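# Control cabinet wiring: common questions 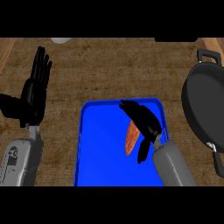
*Worn wooden tabletop with a lighter edge*

**Which wire sizes do you work with?**
Unoditz wires cabinets with conductors from 0.5 to 35 mm². For larger sizes, ask before you order.

**Can I send my own parts?**
Yes. Send them to our Rurketano site with the parts list inside the box. Missing items are reported to you within 4 working days.

**What drawings do you need?**
A circuit diagram, a mounting plate layout and a terminal plan. PDF is fine. Palumbo exports can be read directly.

**How long does an order take?**
Single cabinets take 14 working days from release of the drawings. Repeat orders take 9.

**Is every cabinet tested?**
Each one gets a continuity check, an insulation test and a protective conductor test. The report goes in the door pocket.

**Who do I contact about changes?**
Kvido Baláž in order handling, extension 1295. Changes after release are quoted separately.

Last updated 05/08/2026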